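Chapter 10
Drying Fruit and Vegetables at Home

Drying keeps food by taking out the water that mold and bacteria need. Slice everything to the same thickness so the pieces finish together.

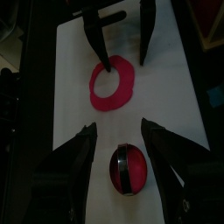 Why does salt go on some vegetables before drying? It draws water to the surface and shortens the time in the dryer.

Rosaura Echeverri, who tested the recipes in this chapter, dries tomato halves for 14 hours and turns them once.

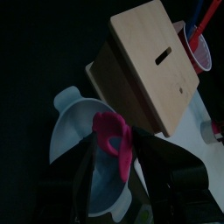

Apple rings take less time and should bend without breaking. Let them cool before you pack them in jars, and check the jars daily for the first week.
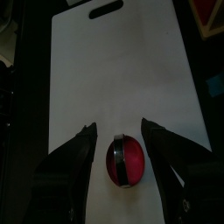 Figure 10. Cutting board with handle slot.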